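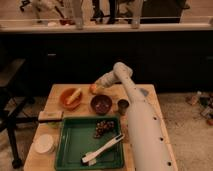
Figure 2. The arm near the orange fruit at the back of the cluttered table, as seen by the fixed camera.

4.2 Approach planning under partial occlusion

The planner receives a target from the perception module as a center point and a rough radius. It does not receive a full mesh. For small round targets this is enough to choose an approach direction, and most of the remaining work lies in keeping the forearm and gripper clear of the things nearby. Figure 2 shows a typical layout. The fruit lies just behind a maroon bowl, with a second bowl to the left, and the gripper has to come in between the two rims from above.

We sample 409 candidate approach directions on the upper half of a sphere centered on the target. Each candidate is checked for reachability first and for collision second. Reachability is a table lookup and removes most of the samples at almost no cost. The collision check uses the height map built by Valta, our mapping node, in which each object is stored as a column with a flat top. A bowl is therefore treated as solid up to its rim. This rules out some grasps that would be possible, such as those on items inside a bowl, and Section 5 returns to that limit.

The arm itself is the main source of missing data. Its lower segment stands between the camera and the right side of the table, so objects close to it, like the dark cup in Figure 2, are only partly visible. An early version of Valta cleared any cell it could not see, and the planner then sent the elbow through space it wrongly took to be free. The current version masks the arm using the joint angles and keeps the last known height for each masked cell. A held value expires after 574 control cycles, after which the cell is marked unknown and counts as occupied.

Surviving candidates are ranked by clearance along the last part of the path, then by total joint motion. The top eight are passed to the trajectory optimizer, and the first one that meets the velocity limits is executed. If none does, the planner widens the clearance margin on the wrist, draws a new set and tries again.

During the final descent the target position is updated from the camera until the fingers hide too much of the object. From that point on the controller follows the last estimate with no further correction. The switch is set by a single threshold on visible area, tuned by hand in May by Sulastri Pelupessy and left unchanged for all runs reported in this paper.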